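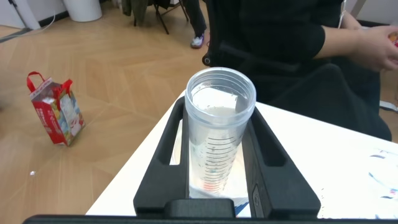 Kitchen & Larder > Jam and Preserving

The Ermont Preserving Pan, 21 cm base

Item 2123
In stock at Flarneswood, order in at Prulbridge

I've been making jam in one of these since before I had a shop to sell it from, so you'll have to forgive me if I go on a bit. It's a proper old-fashioned preserving pan – wide at the top, narrower at the bottom, with a big swinging handle over it and a little one at the side for tipping. Stainless steel, with a thick base that sits flat on the hob and stays that way.

The shape does most of the work. Jam wants to lose water quickly, and a tall stockpot just holds on to its steam and sulks. With the Ermont I get plum jam to a set in the time it takes to wash up the chopping boards and find the lids (I can never find the lids). Marmalade takes longer, obviously, but you can walk away from it for a minute without coming back to a black ring on the bottom. I did manage to burn a batch of green tomato chutney in mine once, but I was on the phone, and it soaked off overnight with hot water and a spoonful of bicarb.

What will it hold?

Nine litres to the very brim, but please don't go near the brim. Sugar climbs like mad when it gets to a rolling boil and I've had raspberry down the back of the cooker more than once. I stop at halfway for jam and marmalade, and a bit higher for chutney, which only plops at you. The litre marks are stamped on the inside and go up in ones. They're fine for seeing how far your chutney has cooked down, but for vinegar or lemon juice I'd still use a measuring cup, as the first mark is too far up to be any help with small amounts.

Which hobs?

Gas, electric, ceramic and induction. The base is 21 cm across and the top is a fair bit wider, so have a look at your extractor hood and whatever else is nearby before you order. On my little gas cooker at home it takes up the space of two rings and I've made my peace with that. It isn't for the oven, and it won't go in most dishwashers because of the handle. Mine gets a soft sponge and a dry with a tea towel.

The handle

The top handle locks upright, so it keeps away from the heat and you can hang a jelly bag off it in a pinch. It does still get hot if you've got the gas turned up too far, so keep a cloth handy. The older version had a wooden grip, which I liked the look of, but it went grey and wobbly after a few summers. The new one is all steel. Less pretty, much better!

What about the Buschmann?

People ask me this every September. The Buschmann pan is heavier and has a pouring lip on both sides, and if you're left-handed I'd say go and try one, really. It's also a good deal dearer. I found it a struggle to lift when full, and I'm not especially feeble. We keep one of each out on the shelf at Flarneswood, so come and pick them both up and see which one your wrists prefer.

In the box

The pan and a leaflet with 2 recipes in it. The strawberry one is too sweet for me – I knock the sugar back a little and add the juice of an extra lemon. No lid, and you don't need one for jam. If you'd like one for soup or for boiling a ham, ask for item 231, sold separately, which fits snugly enough.

Delivery and collection

It comes in a big square box, so it goes by carrier and not with the ordinary post. Collection is free from either shop. If you're collecting from Prulbridge, please ring first, as the stockroom there is tiny and we send pans over when they're asked for. Unused pans can come back within a month, in the box, with the leaflet.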